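Workshop tips > Robot arms > When the grip lets go

March, by Valentina Mansilla

I love running pick-and-place jobs at the bench, and I love them even more now I've worked out why my Drumetti arm kept dropping things! It would pick up perfectly, swing across, then open its fingers 42 mm too high – clatter, every time. I rehearse the whole layout in simulation first, and the drop showed up there as well, so the hardware was off the hook.

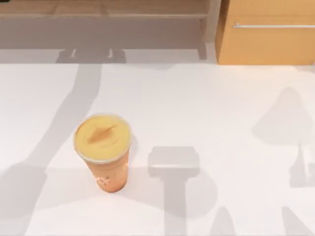 Cup on the white table, arm shadows all round it.

The fault was a stale table height. I'd swapped benches and never changed the number, so the arm was letting go at the old one. Five minutes to fix!

Some habits I swear by now:

Measure the table again after any move, even a small one.

Run the first pass at 18 per cent speed with a hand on the stop button.

Practise with something that can't spill. A puzzle cube is lovely for this – flat sides and easy to grip.
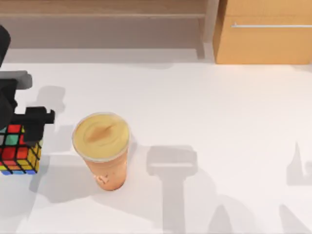
Leave the fingers closed until the arm has stopped completely, and add a short pause before they open (mine is 90 milliseconds). If a drop does happen, press stop before you reach in, however slow the arm looks. Then save the log, even if you're itching to try again. Mine ran to 2,289 lines and the wrong height was sitting near the top.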